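Giteck robotics club update, for those who asked how the sim project is going.

We're six students this term, meeting in the lab at Presby. Heather Baxter is supervising again.

The task this month is picking up a bottle lying on its side on a kitchen counter. Standing bottles we had sorted by October.

Anežka Kováčik rewrote the grasp code over the break. It now picks an approach angle from the way the neck points. Before that we had one fixed angle and a lot of bottles on the floor.

We've done roughly 3000 runs so far, all in simulation. Each batch is 100 runs with the bottle at a new angle. The logs are a mess and I'm the one tidying them.

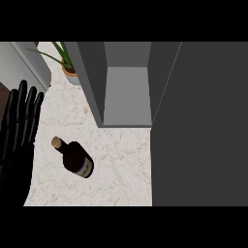
Bottle task in the sim, hand open, no contact yet.

Next job is the wrist. It rolls too late and the fingers close on the shoulder of the bottle where it's slippery. Anežka wants to try an earlier roll, I want to slow the whole approach down. We'll run both.

Write-up for Heather is due 2026-04-12.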